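Living with a stone worktop (and other small griefs)

Marble is sold as a surface for life. Then someone puts half a lemon on it and goes to answer the door. At Wollance we've had ours long enough to stop flinching, mostly, and these are the habits that stuck.

Wipe with warm water and one small squirt of washing-up liquid. Vinegar is marvellous on kettles and a disaster on marble. So is the limescale spray, and so is the pink stuff your neighbour in Drinbridge swears by.
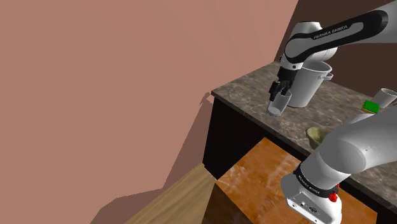

Mottled top, glossy black units: pick your battles.

Gloss black doors show every fingerprint at 40 paces. Use a barely damp microfibre cloth, then a dry one, going top to bottom. Kitchen roll leaves fluff and a sense of failure.

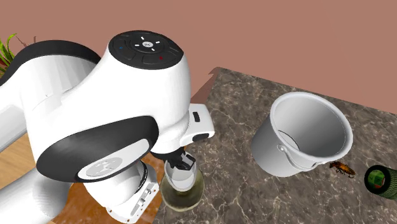

Reading time: 4 minutes, less if you skip the oil stains

Oil stains want a poultice. Mix bicarbonate of soda and water to a thick paste, spread it on, cover with cling film and leave overnight. Lift it off with a plastic scraper and look again once the stone has dried. Old stains may need three goes, and very old ones a fruit bowl.

Red wine: blot, don't rub. Swearing is optional.

Reseal when a few drops of water left for 60 minutes leave a dark patch. Test the sealer behind the bread bin first.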